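Section 4. Moving your Midora into a new case

Before you begin

You have bought a Midora home server in kit form, or inherited one, and the case it came in has stopped suiting you. It may be too loud, too tall for the linen cupboard, or the colour of an old filling. This section covers getting everything out of the old tower and into a Kotton enclosure without losing your data or your temper. The data we can help with.

Allow an afternoon. The box says 27 minutes, a figure supplied by the people who sell the box.

You will need:

a Phillips screwdriver, medium, with a magnetic tip
a muffin tray or egg carton for screws
masking tape and a pen that writes on it
a torch
the Sison mounting kit (the small bag taped inside the lid of the new case, which everyone throws out with the foam)
a table you are not planning to eat from until tomorrow

CAUTION: Switch off at the wall and pull the power cord before you open anything. Never open the power supply itself. It can hold a charge after it has been unplugged, and there is nothing in there you want.

4.1 Backing up

1. Log in to the Midora control page and choose Storage, then Snapshot.

2. Send the snapshot to an external drive. A folder on the same server is not a backup, however reassuringly you name it.

3. Wait for the green tick. The progress bar will reach the end well before the job does. It has always done this, and we have stopped raising it at meetings.

4. Shut down from the control page. Holding the power button until everything goes quiet also works, in the sense that jumping off a moving tram works.

4.2 Opening the old case

1. Unplug every cable from the back and label each with masking tape. "Left one" is not a label.

2. Lay the tower on its side with the removable panel facing up. If you can't tell which side is removable, it is the one with thumbscrews at the rear edge. If both sides have thumbscrews, start with the one furthest from the ports.

3. Undo the thumbscrews, slide the panel towards the rear and lift. Older panels stick. A firm push with the heel of the hand is fine; a butter knife will leave marks on the paint and on your record.

4. Find your bearings before you touch anything. The power supply is the grey metal box with the printed label, and the motherboard is the large green board with all the small parts on it. Read the label on the power supply now and write down the wattage. The Kotton enclosure needs at least 300 watts, and it is a poor moment to discover this at step 21.
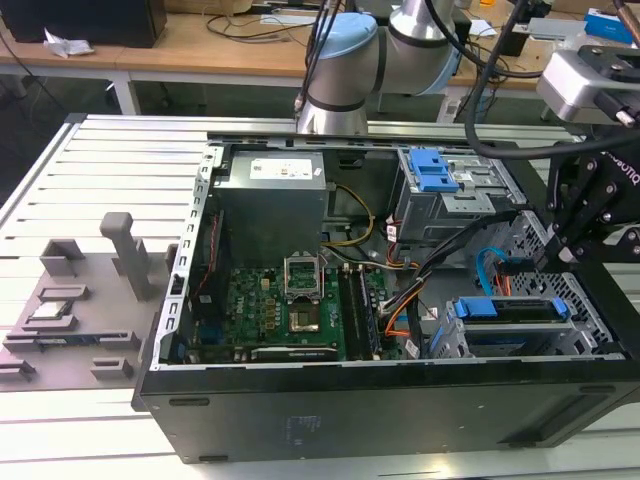
5. Touch bare metal on the case frame to discharge any static. Do it again whenever you come back from making tea.

6. Take a photo of the wiring with your phone. Take another one in focus.

NOTE: If there is a layer of grey fluff over the fans, take the case outside and use a soft brush. Hold each fan still while you brush it. Do not use the household vacuum, the leaf blower or your own breath, the last of which contains lunch.

4.3 Removing the parts

1. Unplug the drives first. Each has a power lead and a data lead. Pull by the plug, never the wire.

2. Slide the drives out and number them in the order they came out. The server will usually sort them out by itself if you lose track, but "usually" is carrying a fair bit of weight there.

3. Unplug the wide power connector from the motherboard. There is a clip on one side that must be squeezed. It was designed by someone with very small, very strong fingers.

4. Unplug the smaller power connector near the processor. It hides behind the cooler and is the reason the torch is on the list.

5. Remove the motherboard screws and put them in the muffin tray. Support the board with your free hand as you undo the last one, and lift it by the edges.

6. Undo the four screws at the rear that hold the power supply, and lift it clear with its cables gathered.

CAUTION: The processor cooler stays attached to the board throughout. If it comes away in your hand, stop, and see Section 9, "Thermal paste and regret".

4.4 Fitting the new case

1. Fit the brass standoffs from the Sison kit, matching the holes in the motherboard. A standoff in the wrong place can short the board, so check them against the holes before you tighten anything.

2. Press the port shield into the rear opening from the inside. The edges are sharp. Older versions of this manual called them "crisp".

3. Lower the board onto the standoffs and start every screw before tightening any of them. Snug will do.

4. Fit the power supply with its fan facing the vent, then reconnect everything in the reverse order of 4.3, using the focused photo.

5. Leave the lid off for the first start, and keep fingers, sleeves and cats away from the fans.

If it won't start

No lights at all: check the switch on the back of the power supply. Then check the one on the wall.

Fans spin, then stop: the small connector from 4.3, step 4, is not in.

2 short beeps: the memory needs reseating. Press until both ends click.

One long beep that doesn't end: switch off and ring the Van Damme service desk. Have your serial number ready. It is on the underside of the old case, which you should therefore not have taken to the tip.

Manual text by Ragnheiður Skov. Revised 1st November.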